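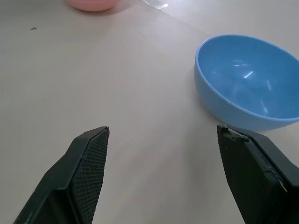
Notebook, October, Aranda room, 8:40 in the morning

The bowls for the serving table have to be decided this week, and I want to write down my thinking before I talk with Covadonga. We took the plastic ones from the Histberg catalog, article 3368, because the children's canteen asked for something light that does not break. The light blue one shines strongly on the inside under our ceiling light, with two white streaks, and I am afraid it will be difficult to see if there is still a little soap on the wall. The tabletop also shows gray smudges. Rhea proposes to try plain water and a dry cloth before we order any cleaner.

Stacking

Leire asked how the bowls behave when they are put one inside the other, as the Dranditz cupboard has shelves that are quite low. My notes so far:

1. The bowls should go in the stack without being pressed. A bowl that is pressed down can hold to the other one, and then small children cannot separate them.

2. Any color can go on top. Iker wanted a fixed order of colors, but I think the kitchen staff will not respect it after the first day.

3. A tilted bowl is not a problem in a stack of two. The pale green one sits a little crooked in the pink one, with its rim higher on the left side. For taller stacks I do not know yet, and I must ask Ezequiel if he has more pieces in the store.
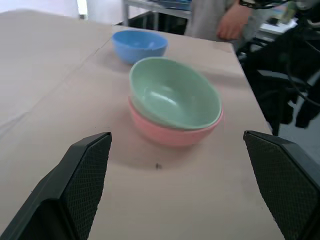
4. Paper on the table. I prefer it for the tests, but the sheets must lie flat. A crease under the foot of a bowl can change the tilt, and then we measure the paper and not the bowl.

Still to do

Ask Rindel for the price of 40 pieces, mixed colors. Measure the inside height of the low shelf again, the number in my old page is not readable. Return the sample box 1865 to Ezequiel.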